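Jan 3, 2018

Twelve months of soup

My big plan for last year was a new soup every week, and I made it to October before I repeated one! (Leek and potato. No regrets.) I filled 4 notebooks and learned that I'd been adding salt far too late my whole life. Start with the onions, people! Let them go slow and golden, then stir in the barley and walk away for an hour. The Clallberg market has lovely celery root right now, so that's going in the pot this weekend with plenty of black pepper.
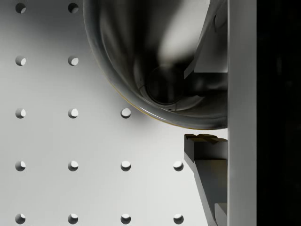
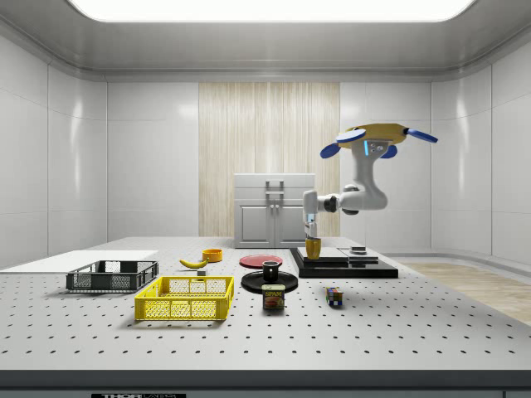 What's next

Bread! I want a proper rye to go with all this.

12 comments | Share

This site uses cookies. OK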